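I gave up my phone alarm in January, and I have opinions now. Friends keep asking how I get out of bed without it, so let me get it all down in one go.

The replacement is a cheap wind-up clock that I bought in Clodanham for less than lunch. It ticks. Boy, does it tick! The first three nights I lay there doing math (a day has 1,440 minutes, and I was awake for far too many of them), and then on the fourth I slept straight through till six. 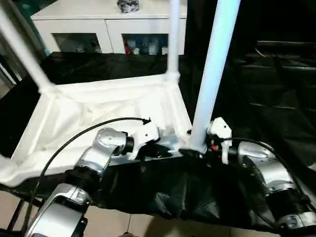 My sister Piret thinks I'm being dramatic, but she's the one who reads the news in bed until one in the morning, so I'm not taking notes from her. What I didn't expect was the evenings. With the phone charging in the kitchen I've been reading again — real books, the fat kind. I'm on page 654 of a family saga and I still mix up two of the uncles.
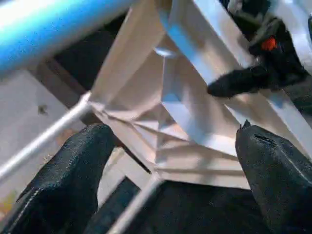 Nayara Marinho

The one thing I miss is the snooze button. My clock has a little lever on the back and that's it, on or off, so I've had to become a person who puts her feet on the floor. Some Fridays I hate it. I also forgot to wind it once and missed a dentist appointment, and they charged me for it, too. If you try this, wind it when you brush your teeth, and keep it on the far side of the room!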